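Getting a grip

Two sets of fingers, one box of cables and a long month of trials in Tirnton
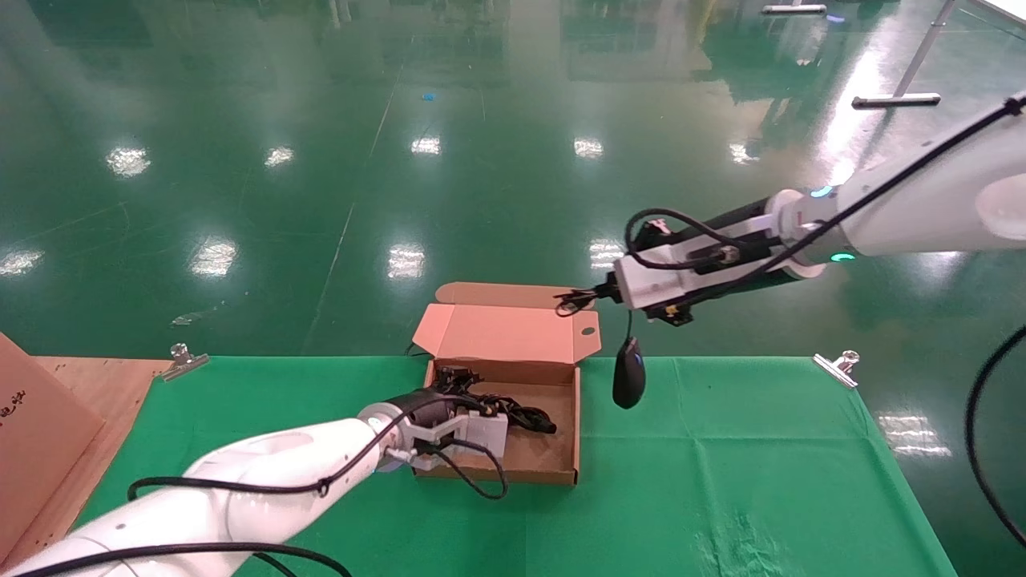 The question the Tirnton workshop set itself last winter was a dull one, and the people who asked it were quite happy with that. They wanted to know which fingers to put on the ends of their arms.

Stometti refurbishes office equipment. Keyboards, mice, chargers and small adaptors come back from firms that are moving or closing, and they come back in whatever packaging was to hand. Someone has to take the things out, part them from each other and pass them along to be tested. It is slow work and hard on the hands. The firm had two-armed stations doing simpler jobs already, mostly moving trays, and it wanted to see whether the same arms could unpack.

The arms were not the problem. Their reach was fine and so was their strength, and the controllers had been running for long enough that the staff trusted them. The weak point was the last few centimetres. A gripper that is good at picking up a tray is not much use on a thin cable, and a cable is what most of this equipment is attached to.

Two grippers were put forward. The first, sold under the name Marikar, has broad fingers with a soft facing and closes with a firm, even pressure. The second, the Skesum, is narrower at the tip and closes more slowly, but it can be told to hold lightly. Both fit the arms Stometti already had, with a change of bracket, and both cost enough that the firm did not want to buy a full set of the wrong one.

The trial ran through December and was kept simple. A shallow cardboard box was filled with a few items, cables left as they fell, and placed on a cloth-covered table. The arms had to get the items out and put them down beside the box without dropping them on the floor. An operator guided the arms by hand controls, as the aim was to judge the fingers and not the software. Each item lifted or missed counted as one attempt. Each gripper had the same number of attempts, 972, split between mice, chargers, loose leads and small adaptors.

The cloth was an early change. On a bare tabletop, small items slid away when a finger touched them, and the operators spent much of their time chasing a charger to the edge. Cloth stopped most of that. It brought a fault of its own, as the finer tips would now and then pick up a fold of fabric along with the lead, so it was pulled flat and clipped down. The clips then had to be kept out of the way of the arms, and the first week was largely spent on matters of this kind.

The Marikar did well with solid objects. A mouse body sits nicely between its fingers, and so does a charger if it is lying on its side. Its grip is sure and the operators liked the speed of it. Where it struggled was inside the box. The fingers are wide, the sides of the box get in the way, and when the cables were packed closely it tended to take hold of three or four at once. Lifting then brought the whole lot up together, box included on a few occasions.

The Skesum was slower at everything. Over a full shift that matters, and it was the first thing the floor manager raised when the notes were passed round. But it could get its tips in between two leads and close on one of them, and it could do this close to the cardboard side without crushing it. With light objects it was the better of the two by some way. With heavier chargers it slipped more often than the makers' leaflet would lead a buyer to expect.

Of the attempts made with the Marikar, 241 failed, and most of those were leads. The failures with the Skesum were fewer but took longer to put right, as a dropped charger often fell back into the tangle and pulled it tighter.

The most useful finding had little to do with which gripper was fitted. It was to do with where to take hold. At the start everyone went for the body of the object, which is how most people would pick up a mouse. In a crowded box that is often the hardest part to reach. Taking it by the cord and letting it hang turned out to be easier on the fingers and kinder to whatever was lying beneath. It also showed at once whether the lead was still caught on something, as a mouse hanging free swings a little and a mouse that is caught does not.

There is a cost to that. A hanging object is hard to place. If the arm moves quickly the mouse swings, and if it is lowered too soon it rolls. The operators learned to stop above the cloth, wait for it to settle and then come straight down. This added time to each attempt, though less than was lost by going in twice.

Using both arms at once helped more than expected. The plan had been for one arm to do the work and the other to stand by. In practice the second arm could stay low in the box and keep the rest of the cables down while the first one lifted. It took the operators 20 minutes or more to feel at ease with this, and one or two never cared for it, saying that it was like trying to eat with somebody else's hands. Those who did take to it were hard to move off the station.

The cables on the arms themselves caused more bother than those in the box. Fitting a different gripper means running its lead back along the arm, and a lead with too little slack pulls at the wrist when the joint turns. Too much slack and it hangs down into the work. On black equipment this was a real nuisance, as an operator watching through the head camera could mistake the gripper's own wire for one that needed picking up. Strips of pale tape were tried as a marker and came loose. A sleeve worked better. The workshop now treats cable routing as part of fitting a gripper and allows time for it, where before it was done in whatever was left of the afternoon.

Light was the other thing. The floor is painted and shines, and at certain angles the lamps overhead show up in it as bright patches behind the table. This did not affect the grippers but it did tire the people watching the camera view. Tilting the camera down a little helped. A matt screen behind the table has been asked for and has not yet come.

So which one did they buy? For now, both. One station has been set up with a Skesum on the arm that does the lifting and a Marikar on the arm that holds. The staff are used to it, though it means stocking two sorts of spare finger and keeping two sets of settings, and the manager would still like to get down to one. The makers of the Skesum say a stronger version is on its way. Stometti has asked to borrow a pair when it is ready and will put it through the same boxes.

In the meantime the unpacking is still mostly done by people. The station handles the lighter returns in the morning, and anything with a heavy power supply goes to the bench by the door, where it is sorted by hand and sent on to testing before the van comes at four.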